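Setting Up Your Reading Night in Clerorholm

Welcome to the fun part! Your venue account is live, so now you can build the event page your poets and their audience will see. Hiu-tung Yen, who wrote the first version of this guide, set up her whole open mic over one pot of tea.

1. Open the Events tab and choose New Reading. Give it the title you want on the flyer – you can change it until the page is published.

2. Pick a format. Open Mic, Featured Reader and Anthology Launch each load their own sign-up sheet. 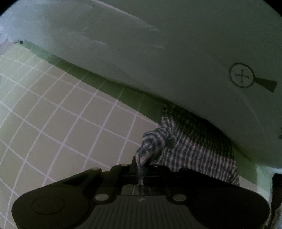 3. Add your readers. Type one name per line and press Save List. Accents and non-Latin letters are very welcome, so Lương Press will appear just as the press spells it!

Note: The free plan holds 8 readers per night. Anyone past that goes to the waiting list in the order they signed up.

4. Set the reading time. We love four minutes for open mics (long enough for two short poems, or one really good long one). The stage timer turns amber when a minute is left.

Caution: Changing the format after this step clears your reader list. Export it first.

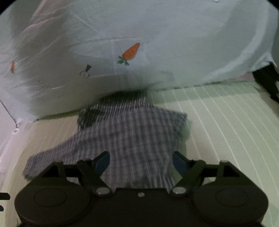

Sharing Your Page

1. Press Publish. Your page goes up on the Pisedik community calendar within three hours.

2. Print the door sheet and keep a pencil with it for late arrivals.

3. If the page doesn't show up, quote error 805 or whichever code you see when you write to the help desk.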